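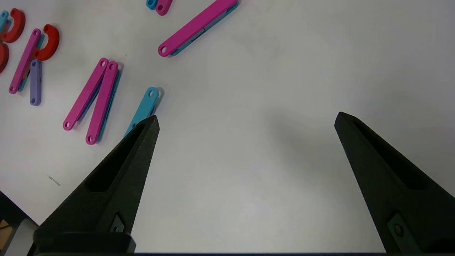

Figure 2. Wrist camera view with the gripper open and the plastic bars set out on the table.

3. Getting ready for your visitors

Welcome to the fun part of owning a Teltden arm! An open day goes best when the table is ready before the doors open, so give yourself a good half hour and a cup of coffee.

1. Switch on the arm and load the Drinato demo program.
2. Open the gripper all the way and check the wrist view on your screen. Both fingertips should show clearly against the tabletop.
3. Lay out the bars and curved pieces. They can overlap a little – guests love watching the arm deal with a bit of a jumble.
4. Run the demo twice by yourself, start to finish.

Note: Hyori-style practice runs are covered in section 2, where Hiyori Furukawa walks you through her own Tuesday tour routine at Fetgate.

Caution: Keep hands off the table while the arm is powered. Young guests will want to reach in, so please have a grown-up stand by the stop button the whole time.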